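Folie 4: Verpackung im Haushalt

Kurz Luft holen, dann die Zahlen aus Tunach. Wir haben dort 10 Haushalte begleitet, 12 Wochen lang. Gewogen wurde nur Kunststoff, Papier lief getrennt.

Größter Posten waren Beutel und Folien. Sie wiegen wenig, nehmen im Schrank und im Sack aber viel Platz weg. Viele Leute heben sie zusammengefaltet auf und benutzen sie ein zweites Mal. 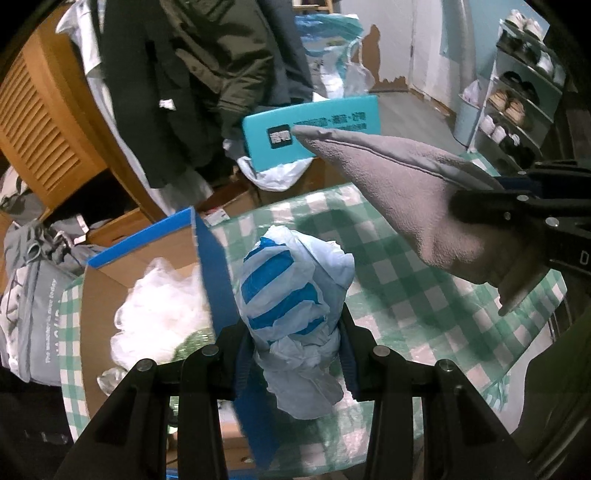
Tibor Bíró wandte nach dem Probevortrag ein, die Zweitnutzung tauche in unserer Statistik gar nicht auf, ein Beutel zähle erst, wenn er im Müll lande. Stimmt. Im Bericht steht das jetzt als Fußnote, hier mündlich erwähnen.

Folie 5: Vergleich mit Dondora

Dort Pfandbeutel im Laden Szalai, 4.000 Stück ausgegeben. Rücklauf erst bei Nachfrage nennen, die Auszählung ist noch offen. Danach weiter zu Wiltlow.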